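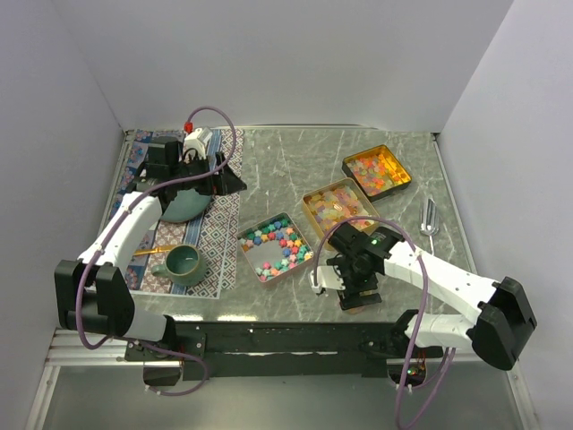
Re: [skenovthorpe-social] Tins for the February afternoon tea

Min-kyu Ok wrote:
> Could whoever has the good tins please say what's in them? Last
> year I took a mint and got aniseed. Also, 168 people are on this
> list and I've had one reply, from me.

Make it two. The tins are at my place, lids off, and I've been trying to work out which colours go where. Three on the marble so far:
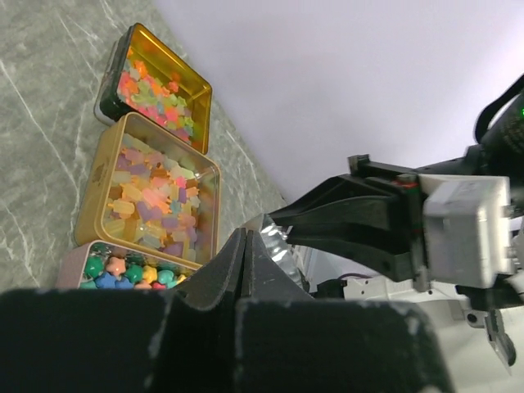
The row of three. Pale stuff in the middle, louder stuff at the near end.

I can't vouch for flavours. Mrs Guler swears the green is lime, and she swore the same about the aniseed. My favourite tin is the pink one with the little raised triangles, mostly because it hides fingerprints.

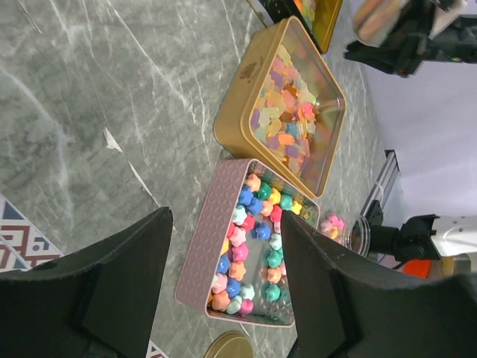

Pink tin beside the gold one, with a jar and a round gold lid.

Still to settle:

- Labels. I'll write them if somebody else does the tasting.
- Refills. Ouali quoted $44 for the lot, delivery extra, as is traditional.
- Placemats. The blue and brown diamond one stays unless there's an uprising.

Kettle goes on at 3 pm. Please bring your own cup, as my teal one is spoken for.

Cheers,
Astholm end of the street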